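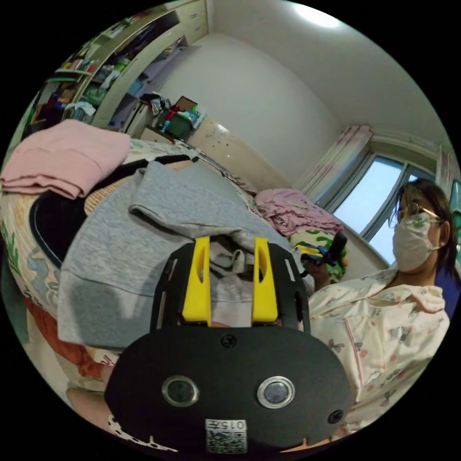

Hand grippers for folding work, what happens to the regular staff?

Posted by Consolacion Padilla, December 11, 2018

I do housekeeping and laundry for Nevlow, private homes mostly. Bedrooms, clothes, kids stuff. Management is now having us do part of the folding with the hand-held grippers, the ones with two yellow fingers, so the folding can be automated later on. Sweatshirts, mostly. I can fold one by hand in no time, with the gripper it takes forever and my wrist is sore by lunch. We still have the same list of rooms to finish.

Has anyone been thru this at their job? Did hours get cut after? Do you get paid different for gripper time? My supervisor says "nothing changes" and thats all I can get out of her.

Nassoro Koech

Went through it at Avholm, folding room, started in July. Hours not cut so far. What did change:

Targets. They left the old ones up for 2 weeks while we were on grippers, everybody missed. Ask for a separate target in writing, before you start not after.

Breaks. We got 15 minutes extra per shift for wrists. Had to ask twice.

Job title. Mine went from "laundry attendant" to "folding operator", same pay. Read whatever they hand you before signing, mine had a line about being moved to other sites.

For the sweatshirts: lay it flat first, sleeves in, then pinch at the hem and not the middle of the fabric. Thick fleece bunches up between the fingers otherwise. Switch hands if they let you. Gets faster after a while but I never got to my bare hands speed, and Im not slow.

Erick Mwakyusa

they will replace you, start looking. same thing at my cousins warehouse

Esther Mabula

Don't agree with Erick. I schedule crews at Godville and we haven't let anyone go over this. We did stop hiring for folding tho, so when someone leaves the spot isn't filled and the rest pick up the rooms. That's the part I would ask your supervisor about, it's a different question from layoffs and she may not have thought of it as a change.

On pay, we log gripper time on its own line of the timesheet. Same rate as cleaning but it keeps the room count fair. If Nevlow doesn't have a line for it write it in the notes box every shift, start and stop time. And report the wrist now, on paper, even if its minor.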